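**Kamville, Feb 20, 2021** – The robotics club of Kamville is teaching two robot arms to work on an open desktop computer. The aim is memory modules. 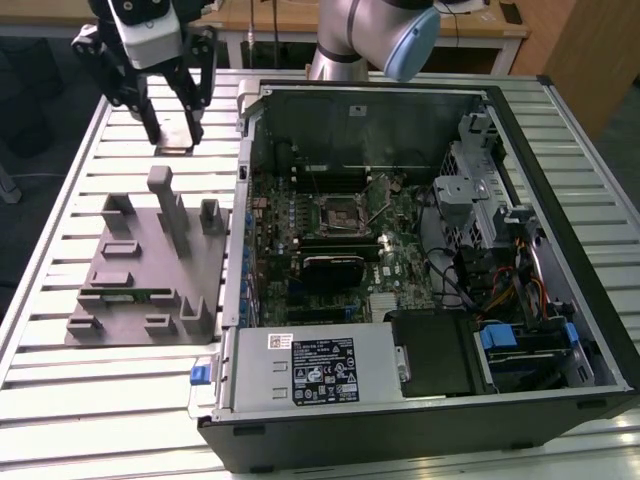 Bethel Tsegaye asked if schools in Saltitby may join.

They may – the club has 3 free places.
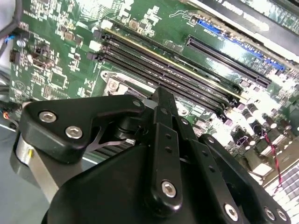 Training goes on until December. 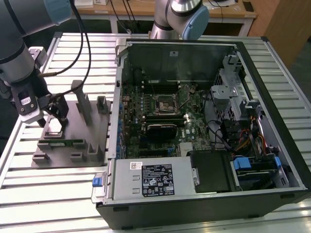 The club pays for old computers by itself. A board waits in the fixture beside the tower, so members can repeat a task. Each test has 20 tries.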